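Desktop Teardown Cell: Gripper Comparison
Progress report to the Melnychuk Fund, April 16, 2023
Prepared by Benvinda Cordeiro 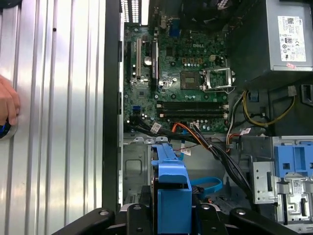 We asked you for money to answer one fairly narrow question: which gripper should go on the arm if we want it to take apart old office computers without wrecking the parts worth keeping? I'm very glad to say we're well into it now, and the work has been more fun (and more surprising) than I expected when I wrote the proposal.

Where we are

The arm is bolted down, the wrist camera is mounted and calibrated, and all 3 grippers have been through the first round of trials. That puts us where the plan said we'd be, apart from the cable work, which I'll get to. The second round starts once the new fingertips arrive.

The grippers are the Helmont two-finger, the Plisel with the soft pads, and a plain parallel jaw that we machined here and call the shop jaw. All of them fit the same wrist plate. Swapping one for another used to eat most of a morning with the recalibration; we wrote a short routine that touches a fixed block and works out the new offset, and now it's a coffee break. I can't tell you how much that has improved the mood in the lab!

What we've been trying

The task list has nine steps, starting with an opened tower on its side and ending with a bare chassis. We picked desktop towers on purpose. A tower gives you a bit of everything: stiff things to pull, thin things to slide, latches that need a push in one direction while something else moves in another, and a lot of loose wire lying across all of it. In the machines we've used so far, the drive caddies and brackets are bright blue plastic against gray metal, and the camera picks them up beautifully. Cables are another story.

Drive caddies. Our best result by a long way. The Helmont closes squarely on the sides and lifts without twisting, and it managed the full run of 50 pulls with no cracked plastic. The Plisel held on well too, but the pads squash when the caddy sticks, so it comes up crooked and binds on the cage. The shop jaw was fine as long as the approach was dead straight, and it rarely is.

Memory and cards. The white latches at the ends of the memory slots are small, and a fat fingertip covers up the very thing you're trying to see. The Plisel can't do these at all in its present form. The Helmont can, with the narrow tips on, if the camera gets a clear look before the fingers come down. Expansion cards came out more easily than I'd feared, and a slight rocking motion made a huge difference. We stole the idea from watching how our own hands do it.

Processors. We're leaving the pins in the socket alone for now. Opening the bracket is a two-stage push and swing, and we do it by hand before the arm gets its turn. I'd love to automate it, but it belongs in a later phase.

Cables. Slow going, I'm afraid. Data cables with a stiff plug are all right, especially the brightly colored ones. The thick bundles of black wire are not. They drag across the case when the arm moves, they hide behind each other, and the white tags hanging off them fool the detector into thinking there's an edge to grab. The Plisel is the clear favorite for this job, and I did not see that coming. Its soft pads will pinch a bundle and keep hold of it where the hard fingers let wires roll out sideways.

The camera

We had planned to compare a wrist camera with one fixed overhead. We've done enough to say the wrist view wins for anything deep in the case, simply from getting closer, and that the fixed view is better for deciding what to do next. We'd like to keep both. One annoyance with the wrist camera is that the fingers always take up the bottom of the picture, so the last bit of every approach is made with part of the view blocked. Raising the mount helped somewhat. Tilting it helped more, but then the arm lost sight of the near wall of the case and bumped it twice. We've settled on a tilt in between and slowed the final approach.

Shiny metal has been a nuisance too. A cloth shade over the bench lights has dealt with most of the glare.

Controller

We're running everything on the Fekeck controller that came with the arm. It's easy to program and its force limit is trustworthy, but it reads the force sensor too slowly for the latch work. By the time it notices a latch has given way, the finger has traveled farther than we'd like. An add-on board should fix this, and it fits within the present equipment line, so I'm not asking for anything extra.

Coming up

Narrow fingertips for the Helmont, and a thinner pad for the Plisel so it can have another go at the memory slots. After that, a mixed trial in which the arm changes grippers partway through a teardown, hard fingers for the caddies and soft ones for the wires. I'm really looking forward to it. We hope to have the cable numbers in decent shape by July, and I'll send those along with the full trial logs.

If anyone from the Fund would like to come and watch a run, please do. Mornings are best, and we'll have a tower open on the bench.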